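Home | News | Kitchen | Garden | Members | Archive | Contact

This site uses cookies to remember your language and to count visits. Accept | Settings

Pasora Tenants' Newsletter
20 March 2025

Drying dishes without a machine: what we learned in the shared kitchen

Since the dishwasher in the shared kitchen on the ground floor stopped working, many people have written to the newsletter to ask when the new one is coming. The answer from the Katix housing office is that it will be delivered in May. Until then we wash by hand, and to my surprise this has become the most discussed subject in the house. More than the heating, and more than the bicycles in the hallway.

Washing is not the problem. Everybody knows how to wash a plate. The problem is where the wet things go afterward. In the first week the plates stood in a pile next to the sink with water between them, and in the morning they had a smell. The towels were worse. One towel for a whole evening of cups is too little, and a wet towel that hangs on a hook in a closed room does not dry before the next dinner.

I grew up in a home where no one dried dishes with a towel. We had a closet above the sink with an open bottom, and the water fell directly down. When I moved here I looked for this closet in every apartment I visited and did not find it. My neighbors thought I was describing something very strange. So I am perhaps not neutral in this matter, but I believe air is better than cloth, and I will try to explain how to use it well in a kitchen like ours.

The most important rule is space. A cup that stands upside down on a flat surface keeps the wet air inside. You can leave it the whole night and it will still be foggy in the morning. Put it on something with holes or bars and the air can move. The same is true for bowls, and for the lids of boxes, which always keep a little water in the groove. Lids should stand on their side.

The second thing is the temperature of the rinse. A hot rinse costs a bit more, but the dishes dry much faster after it. For the long dinner on the first Friday, when we have so many plates, I would really recommend it. Please be careful with thin glasses, which do not like the change from cold to hot.

Third, the order. Glasses first, then cups, then plates, then pans. If you begin with the pans, the water becomes greasy and everything that follows gets a film. I know this is what all grandmothers say. I tested it one evening in the opposite order and I had to wash the glasses again.

About the metal cups: several people asked if they may stay wet, because they are steel and steel does not rust. It is true that they do not rust easily, but our water is hard and it leaves white spots when the drops dry slowly. The spots are harmless. If they disturb you, put a spoon of vinegar in warm water, leave the cup in it for some minutes and rinse. Please do not use the rough side of the sponge, it makes small scratches and later the spots hold even better.

For the rack, the house has a budget of 196 for small kitchen things this year. We compared two solutions. The large two-level rack from Osagie is solid, but it takes nearly the whole counter, and the people who cook there in the evening need the counter. A simple wire basket costs 8 and can be carried away to another place when it is full. I find the basket more practical for cups and cutlery. For plates it is not so good, because they lean on each other and do not dry in the middle. 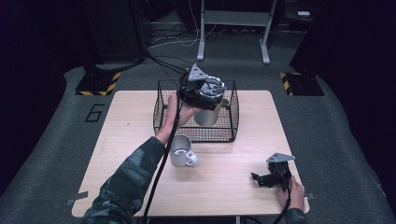
A metal cup and a black wire basket on the table.

With a basket, please put a tray or a folded cloth under it if it stands on a wooden table. Water that stays under the wires makes dark rings, and the long table in the Protau room already has several. Empty the tray at the end of the evening and leave it on its edge by the window.

One more request concerns the window itself. Open it fully for a short time after the washing instead of leaving it a little open all night. The room gets dry faster and does not become so cold for the people who have breakfast early.

If you have a rack or a basket at home that you do not use, you may leave it on the shelf beside the kitchen door with a note that it is a gift. Things without a note will go back to the lost property box in the basement. Suggestions for plates are also welcome, I still have no good idea for the big oval ones.

Get the newsletter by email. Enter your address to subscribe. You can unsubscribe at any time.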